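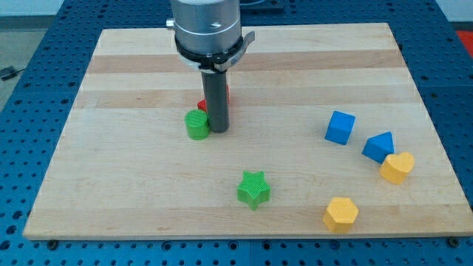
Green, red, blue and yellow shapes on a maple board.

Home Prices Send a File FAQ Contact

November - by Jessie Lindsay
Last updated: November, 4 pm

Oswood Print Counter - stuff people ask

What do you do?
Print small plastic parts from your file. Knobs, brackets, game pieces, drawer clips, cookie cutters. You send it, we print it, you pick it up or we mail it.

I don't have a file. Can you draw it for me?
Sometimes. Simple things, yes. Bring the broken part in, all the pieces if you still have them. Lewis Shearer does the drawing and he's in afternoons only. Nothing with gears please, we've tried.

What file type?
STL or 3MF. STEP is fine too if it's a part Lewis has to change. Please check your units!! A bracket drawn in inches and saved as millimeters comes out the size of a crumb. We'll email if it looks off but we don't catch every one.

How big can you go?
Up to 100 parts in a single order at the counter. More than that, email first so we can see if there's a gap. For one big part - ask. Might have to be split and glued, you'll see a drawing of where the seam goes before we start.

What colors?
White, black, gray, red, blue, green, yellow. Orange when we can get it. Rolls vary a little so if you need two parts to match, order them together. We can't match a paint chip.

Which plastic should I pick?
PLA for anything indoors. PETG if it lives in a car or on a sunny windowsill - PLA will sag in there. TPU for feet and bumpers, costs more and prints slow. If you leave the box blank you get PLA.

Is it food safe?
No. Don't count on it. Layer lines hold crumbs and they're hard to clean. People do order cookie cutters, that's your call. Hand wash, cool water, no dishwasher.

How long does it take?
Four working days for most orders. November and after gets slow, everybody wants ornaments. Rush is available if a machine is open, call before you pay for it becuase we can't always do it.

Can I get it sanded or painted?
Supports come off and we knock down the sharp bits. That's it. For proper finishing try the Uddin paint shop, they take our parts and know how to prime them. Separate bill, you deal with them direct.

Where do I pick up?
Drirau Street counter, side door. Bring the order number, a screenshot works. The Rirngate drop box is for returns only, please don't go there looking for your order.

How long do you hold orders?
Till the end of the next month. After that it goes in the scrap bin and there's no refund.

It came out wrong. Now what?
Our mistake (layers split, wrong color, wrong count) - free reprint, bring the bad one back. Your file - half price on the second try. Warped in a hot car is not our mistake.

Do you keep my file?
Until pickup, then deleted. If you reorder a lot, tick "keep file" on the form and you wont have to send it again.

Anything you won't print?
Weapon parts, keys, anything with someone else's logo, anything holding up a person. So no climbing holds, no ladder feet, no child seat clips.

Can I wait while it prints?
You can but there's one chair.

Didn't see your question? Use the Contact page, Jessie reads those in the morning.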